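Grevach Cricket Forum > Club Cricket > Third grade declaration, discuss (politely)

longhop_larry
Right, somebody has to start it. We were 2 for 300 at tea, one bloke on 147 and seeing it like a beach ball, and the skipper pulls the pin. Grevach then bat out the last session for a draw on a pitch with less life in it than the clubhouse dip. I've played 813 games of park cricket, by my own scorebook, and I've never seen a side declare itself into a worse mood.

silly_mid_wicket
You had a whole session and a new ball. If you can't bowl out Grevach thirds with that, another half hour of batting wasn't going to help. It would have given your attack longer to sit down, I suppose, and they do look like they enjoy that.

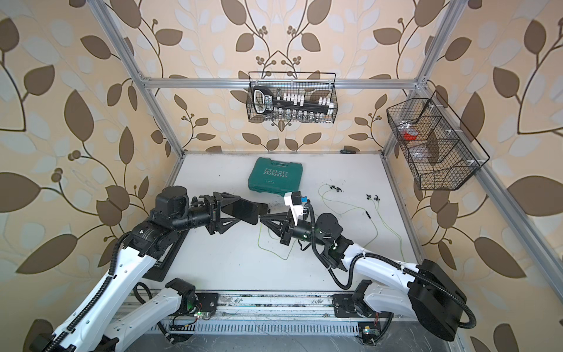
tea_urn_tragic
Does a declaration at tea cost you the batting points in our comp?

longhop_larry
Batting points are locked in at the close of the innings, declared or otherwise, so we kept the lot. It's the outright we missed out on.

fine_leg_forever
I was umpiring at square leg for most of it (we were short, as ever). The declaration was fine. The field wasn't. Two slips to a number nine who has been blocking since the Solberg Oval had a sightscreen. Get everyone round the bat and make him play.

longhop_larry
He edged one at catchable height and it went precisely where third slip would have been. I was at deep cover, guarding a boundary he has never reached. 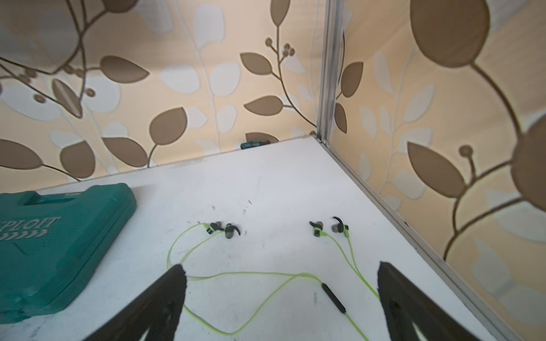 dibbly_dobbler
Moderator, Club Cricket

Gentle reminder that the captain in question reads this forum, and picks the side. Carry on.

For the record I'm with silly_mid. Declaring at tea is the only reason there was a game to argue about. Last October we batted on until drinks in the final session and the opposition openers brought out deckchairs.

silly_mid_wicket
Thank you, dobbler. I'd like that pinned.

fine_leg_forever
Can we also talk about the Trekico balls the association has put us onto? That one was the shape of a mandarin by the twentieth over. I gave it a good squeeze and it squeezed back. 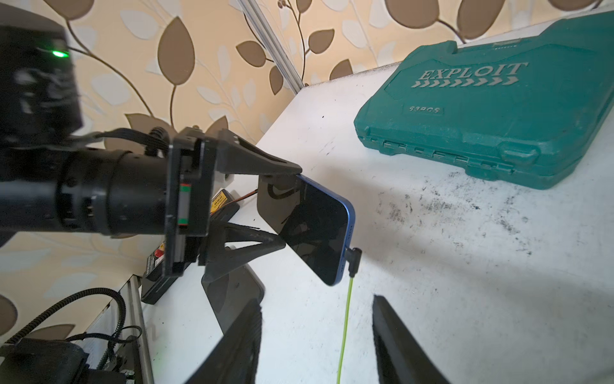 longhop_larry
Rubbish, the ball was fine. It swung all arvo for them and went dead straight for us, so I'd look at the wrists before the leather.

tea_urn_tragic
Bit rich from a bloke who bowled four overs of full tosses into the wind.

longhop_larry
They were yorkers with ambition.

dibbly_dobbler
Draw's been entered, points are up, and we're still third on the ladder. Thread stays open as long as it stays about cricket. Availability for the next round goes in the usual spot.

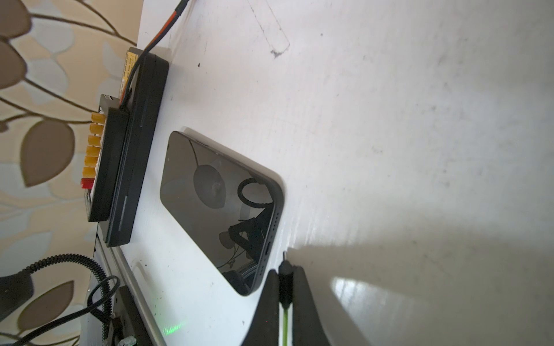 silly_mid_wicket
I'm in. Happy to stand at third slip.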